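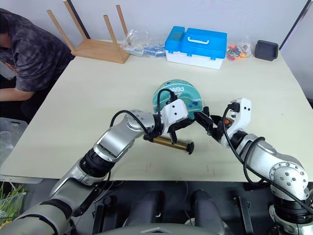 *A brass-coloured tube held level above a table. A cylinder can roll along a straight line.*

## How round things roll

A round object on a level table stays still until something pushes it. On a slope, gravity does the pushing. Part of the object's weight acts down the slope, and the grip between the object and the surface makes it turn. This grip is called friction. With no friction, a ball on a slope would slide down without turning at all.

### Cylinders

A cylinder has two flat circular ends and one curved side. Tins, pipes and many pencils are close to this shape. Laid on its curved side, a cylinder touches a flat surface along a line and rolls in two directions only, forwards and backwards. Stood on one end, it does not roll.

A cone is different. One end is wider than the other, so it rolls in a circle around its own point.

### Spheres

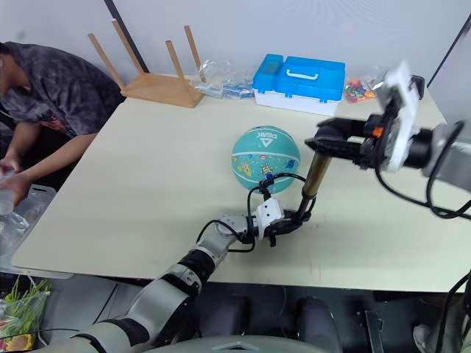
*A teal basketball. A ball can roll in any direction.*

A perfect sphere would touch a flat surface at a single point. Real balls are squashed a little by their own weight, so they rest on a small patch. A soft ball has a bigger patch than a hard one and slows down sooner. Carpet slows a ball sooner than tile does, as the fibres bend under it and use up some of its energy.

### Hollow or solid?

Two balls of the same size and weight may roll differently. In a hollow ball, the material is all near the outside. It is harder to start turning, so it reaches the bottom of a slope after a solid ball.

### Test it

You will need a board 100 cm long, three books, a full tin of thick soup and an empty tin.

1. Rest one end of the board on the books.
2. Place both tins on their sides at the top, level with each other.
3. Let go of both together. Do not push.
4. Write down which tin arrives first.
5. Repeat with the tins swapped over.

Mwende Waweru's class added a third tin, half full of rice. It stopped after 30 cm.

**Word list**

**Friction:** the force that resists sliding between two surfaces.
**Sphere:** the shape of a ball.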